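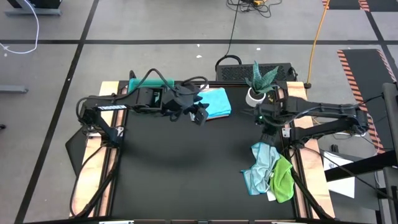 Getting an old hand-crank sewing machine to turn again is mostly a matter of oil, lint and patience, and you can do nearly all of it in one evening at a table. Mine is a Dawber from 1909, bought at a house clearance in Kisthorpe with the wheel stuck solid and a dead moth under the needle plate (included in the price!). Before you touch a screw, get your spot ready. You want a flat surface with a bit of elbow room, and you want a rag you can grab without looking. I fold mine and lay it along the far edge, the way the teal-green cloth is lying along the far edge of the black work surface, so it stays clear of the oil and doesn't end up under the machine. A dark surface is nice for spotting pale lint, but a terrible place to lose a black screw, so put a saucer out too.

What you need

Sewing machine oil, the clear kind. I use Clorero because the bottle has a long thin spout, but any clear sewing machine oil is fine. Don't use cooking oil. I mean it. Somebody in my machine's past used cooking oil, and it had set like varnish.
A small bottle of kerosene or a gentle degreaser
Two or three old rags
A stiff little paintbrush and an old toothbrush
Flat screwdrivers in a few sizes, including one really wide one
Wooden toothpicks
A headlamp or small flashlight (mine's a Sonik that clips on my glasses and makes me look like a jeweler)
Your phone, for taking pictures as you go

Open a window for the kerosene, keep it away from anything with a flame, and hang the used rags outside to dry flat instead of balling them up in the trash.

Step 1: Look before you force it

I know you want to lean on that wheel. Don't! Tip the head back on its hinges and shine a light underneath first. Old thread loves to wind itself around the shafts, and a tight plug of it can stop everything. Pick it out with tweezers and a toothpick. While you're down there, check for cracks in the castings. Dull brown gunk is only old oil. Orange and crusty is rust, and that takes longer.

Take a picture of every side before you undo anything. I took more than 300 and still managed to put the presser foot screw in the wrong hole.

Step 2: Take off the easy bits

Slide off the bed plates, take out the needle, then undo the needle plate and the round plate on the end of the head. Fit the widest screwdriver that will go in the slot. A narrow one will chew up the screw head, and those screws were made to odd sizes, so you can't just run to the hardware store for another. If one won't budge, put a drop of kerosene on it and go make dinner.

Each screw goes in the saucer in the order it came off, clockwise. Reece Rowbotham taught me that one, along with always taking the shuttle out before you tip the head (mine shot across the kitchen and under the stove).

Step 3: Clean it out

Brush out the dry lint before anything wet goes near it. If you oil first you get felt, and felt in a sewing machine is miserable to dig out. Get in around the feed dogs especially. The packed stuff between the rows of teeth comes up in a satisfying little gray strip.

Now put a drop of kerosene on every place where metal rubs on metal. Leave it overnight if the wheel is really stuck. In the morning, rock the wheel gently back and forth, just as far as it wants to go. You'll probably get a quarter inch, then an inch -- then all at once it goes around, and you'll yell for whoever's in the house.

Keep the kerosene and degreaser off the painted body and the gold decals. Decals this old can come off on your rag in one wipe. For the outside I use a drop of sewing machine oil on a soft cloth, dabbing more than rubbing, and I test on the back where it won't show.

Step 4: Oil it

Once the kerosene has done its work, wipe away what you can and put one drop of oil in each oil hole and one at each moving joint. One drop! Turn the wheel as you go and watch what moves, because anything that moves against something else wants oil. My Dawber has 4 holes along the top of the arm, and I missed the one behind the thread guide for a month.

Don't oil the tension discs, and keep oil off the rubber ring on the bobbin winder or it'll slip. Run the machine unthreaded for a few minutes. If brown stuff weeps out, wipe it off, add another drop, and go again until what comes out looks clear.

Step 5: Put it back and sew something ugly

Work backward around your saucer. Fit a new needle, and check which way yours faces. On mine the flat side goes to the left, but that varies from one machine to the next, and a needle in backward just won't pick up the thread. Long-shuttle machines like mine can also want a needle size that's hard to find, so keep the old one until you've matched it.

Wipe the bed twice, then sew on scrap cotton you don't care about. The first few rows will have oil spots. If the stitches loop underneath, rethread the top before you fiddle with the tension. It's the threading nine times out of ten, at least at my house.

A few leftovers

Jade Wainwright wrote to ask if she should repaint hers. I wouldn't. Worn paint doesn't hurt the sewing, and paint in the oil holes does.

If you're trying to date a machine, look for a serial number stamped on the bed. Mine ends in 679, and it took a rubbing with pencil and thin paper to read it.

After all this, a drop of oil in each spot every few weeks of regular sewing is enough. I do mine on a Friday after supper, and leave a scrap under the foot overnight to catch the drips.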